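Iltcombe Sewing Room – Gallery: The Big Tidy

Welcome back to the gallery page, and thank you for being so patient while we got our act together! As many of you know, we spent the last part of the summer going through the whole room, shelf by shelf and drawer by drawer. We've had the room for 7 years now, and in that time we'd managed to hang on to a truly remarkable amount of stuff. I filled one bag with nothing but pattern envelopes that had no patterns in them.

The part I want to show you is the smallest part, and maybe the one I care about most, and that's the matter of little bins. For years we had one big trash can by the door, and every thread end and scrap of tissue had to make the trip across the carpet to get there. Plenty of them never arrived. So this year we decided on small bins that can sit right up on the tables – the kind with a swing lid, so the fluff stays put when somebody opens the window.

We had 45 dollars set aside for bins and liners, and I'm pleased to say we stayed inside it, with enough left over for a packet of pins. The liners came in a roll of 100, which ought to see us through to October and a good way beyond.

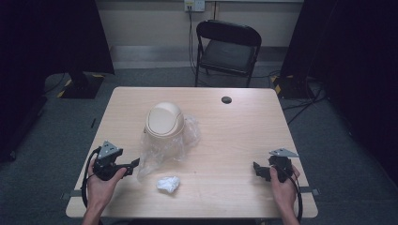

A little cream bin with a domed lid, up on one of the pale wood tables, with a clear plastic bag bunched around it and a wad of white paper in front. I do like that rounded top.

Bence Mészáros wrote in to say that he keeps a bin like this beside his cutting mat at home, and that a liner a size too big is much easier to live with, as you can fold the extra down over the rim and it won't slip in when you drop something heavy. He also wants us to know that pins should never go in there, lid or no lid, and should have a jar of their own.

The jar is a fine idea, Bence, and I've put it on the list for October. If anyone has a spare one with a good tight top, please bring it along next time you're in.

Page updated 29 August 2025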